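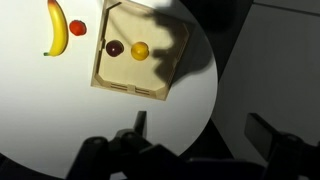 Zostmont Income Trust unit holders: the redemption freeze notice and the fee schedule don't match. Short thread.

1/ The notice says fees are suspended while redemptions are closed. Schedule 2 of the trust deed suspends the entry fee only. The management fee still accrues daily.

2/ A holder with $600 a month going in by automatic transfer has to cancel it in writing. The freeze doesn't stop contributions – only withdrawals.

3/ Hardship requests go to the custodian, Sillurora, and not to the manager. Form 8, signed and witnessed.

4/ Annick MacDonald has asked the manager for the June unit price and the valuation method behind it. No reply yet. I'll post it when it comes.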